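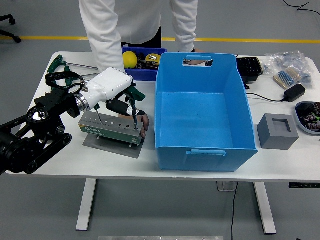 Screwdriver rack on the white table.

Saturday helper wanted for our bike and toy mending mornings, Jorton

Hello! I'm Toivo Niskanen and I run the mending mornings at the old chapel hall on Drismont Road. We started with one folding table and a biscuit tin of odd screws, and in July we took in 87 broken things in a single month — prams, lamps, scooters, a very sad musical duck. It's lovely, but I can't be on the door and at the bench at the same time any more, so I'm looking for a paid helper.

You'd be booking people in, writing out tickets, making a lot of tea and doing simple repairs if you fancy it. I don't mind if you've never mended a thing in your life. Ketill Damgaard does our electrical checks and he's very patient, so you'll pick plenty up from him (he taught me to wire a plug properly at the age of 60, which was a bit embarrassing).

What I do need is someone who's friendly with people who are upset about a toaster. It happens more than you'd think! You'll also need fairly tidy handwriting, as I have to read the tickets afterwards, and you should be all right lifting a child's bike onto a bench.

It's four hours a week, 16 hours in a normal month, with a break over Christmas. You need to be 18 or over. The 323 bus stops right outside and there's a rack for bikes round the back. The hall has a ramp and a decent loo, but the heating is slow, so bring a jumper.

To apply, just write me a letter or drop in for a chat. Half a page is plenty — tell me about something you've mended, or something you've made worse. Leave it in the box by the hall door or hand it in at Zondard Hardware, marked for Toivo.

Posted 2022-08-09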